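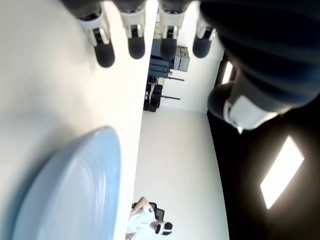

Get there before the first kiln tour or you will spend the morning in the parking lot, a commenter named Vương wrote under my last post, and that turned out to be good advice. The open day at the Stemitz tile works starts early, and the line for the kiln building was already out to the bike racks when I parked.

Posted 05/06/2025

I have wanted to see Stemitz for years. My kitchen floor is their tile, the old brown six-sided kind, and I have never been able to match the two pieces that cracked when the stove was moved. The works opens to the public once in spring and once in October. Entry is free, but you need a ticket from their website for the kilns. Mine was number 188.

The tour begins in the clay yard. Clay comes in by truck from a pit at Flukgate and sits outside under a roof through the winter. Our guide said the frost breaks it up and makes it easier to work. There are separate piles for the red and the gray, and a smaller one of ground-up waste tile, which goes back into the mix. It had rained overnight and the path was slick. Wear boots.

From there you go through the mixing room, which is loud, and into the press hall. Most of the floor tile is dry pressed from powder. The powder drops into the mold, the press comes down, and a tile slides out that looks finished but will crumble if you pinch the corner. We were each given one to try this on. The thicker tiles for steps are still made from wet clay, pushed out in a long strip and cut with wires. Those need days in the drying room before they can be fired, and the drying room was the one place we were only allowed to look into from the door.

The kiln is a long tunnel. Tiles go in at one end on cars and come out the other end cooled enough to handle. There is a small window halfway down, and everyone got a turn at it. You see orange and not much else. An old bottle kiln stands behind the building, last fired for a works anniversary when they turned 100. You can walk inside it. The brick is glazed on the inner face from all those years of salt and ash, and it smells like a wet fireplace.

Glazing was my favorite part. The standard colors go on under a curtain of glaze, with the tiles running through on a belt, but the repair orders are still dipped one at a time. The woman at the dipping bench had a wall of test chips behind her, each with a number in pencil on the back. I asked about my brown. She knew it right away, pulled down chip 2815, and told me the color had been dropped when one of the ingredients got hard to buy. They can get close with a newer mix – close enough for a spot under a table, she said, less so in the middle of a room.

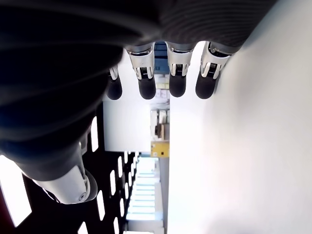

I put in an order for a small box of the newer brown anyway. The order desk is in the old canteen, next to the coffee, and they take cards. Expect to wait until fall for anything dipped by hand.

The seconds sale is in the shed by the gate. Prices are by weight. Most of what was left by noon was white wall tile and a lot of green trim, and the blue had gone in the first hour. Bring your own crate, as the boxes they hand out are thin and mine split on the way to the car. There was also a table from Zotano, who make grout and sealer, giving out sample bags. I took a light gray and a sand.

Food was soup, bread and sausages, all fine. Restrooms are only in the main building. The yard and the press hall are level enough for a wheelchair, but the kiln viewing window is up a short flight of metal stairs.

Whole visit took me most of the day, with a long stop at the chip wall. The autumn date is not up on their site yet.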